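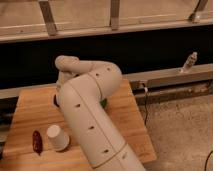
Work and Technology, Unit 9: Course handout

When the arm comes to the bench

Read this before the seminar. You will need the Hastel case for the written task, so bring your notes on job design from Unit 8 as well.

1. Bench work and why it was left alone

Most of what we have read so far concerns large plants, where robots stand in cells and people work outside them. Bench work is different. The tasks are small, the items change often, and the person doing the work makes many decisions that never get written down. A paper cup may be upright or upside down on the table. A small object beside it may be lying at an angle. A person adjusts without thinking about it. An arm with a gripper has to be set up to deal with each of these, or somebody has to put things straight for it first.

That second option matters for this unit. A good deal of automation at the bench depends on people preparing the work so the machine can do it. This preparation is often missing from the job description and from the costing.

2. The Hastel case

Hastel packs sample kits for catering suppliers. Each kit holds a few small items and a paper cup. Until last year all kits were put together by hand at long tables, with each packer doing a whole kit from start to finish. In March the firm brought in arms from Bodura for the picking and placing, and moved its stock system over to Virix at the same time. The two changes are hard to separate, and you should say so in your answer.

Before the change, one packer finished 113 kits in a normal shift. The firm worked to orders of 1000 kits, and the first full order done with the arms came out at 1035 because of a fault in how finished kits were logged. The extra 35 were opened and put back into stock by hand. Management treated this as a software matter. The packers remembered it as an afternoon of unpacking.

Tove Kjærgaard was packing lead at the time. Her account, taken from the interview in your reader:

"I used to know by lunch how the day was going, from the boxes next to me. With the arm you look at the screen. If the screen is wrong you're wrong as well, and you only find out later."

Ruan Rampersad, who ran the installation, puts more weight on strain. Packers had reported sore wrists and shoulders for years, and reports fell after the change. He also notes that the night shift asked for the arms before the day shift did.

Both accounts can be true. Note what each person is measuring.

3. What changed in the job

Tasks. Packers no longer fill kits. They lay out items, clear stoppages, check finished kits and enter faults. Yichen Wan's study calls this "tending", a word the packers themselves dislike.

Pace. By hand, a packer could go faster for an hour and then ease off. The arm keeps one speed. Stoppages are now the only breaks in the rhythm — and they are the moments when a supervisor is most likely to walk over.

Skill. Experienced packers could do 9 kit types from memory. That knowledge is used less now. A different skill, working out why a pick has failed, has grown up in its place, but it carried no grade or extra pay during the period of the study.

Contact. Two people used to face each other across each table. After the arms went in, the positions were moved to one side. Several packers mention this before they mention anything about the machines.

4. Who was asked

Staff at Hastel were told of the plan once the order had been placed. Compare Mahlangu, the second firm in the reader, where Sibusiso Makhubela and two other bench workers spent several weeks on the layout before anything was bought. They had the tables lowered and asked for a stop button on both sides. The Mahlangu scheme took longer and cost more to set up. Staff turnover there did not rise. We have no turnover figures for Hastel, so be careful with the comparison.

5. For the seminar

Read Wan, chapter 4, and the Kjærgaard interview. Come ready to talk about a task you have done for pay and the parts of it that were never written down.

Written task: advise Hastel on how the tending job should be graded. Two pages. Hand in to Tharushi Marikar at the department office.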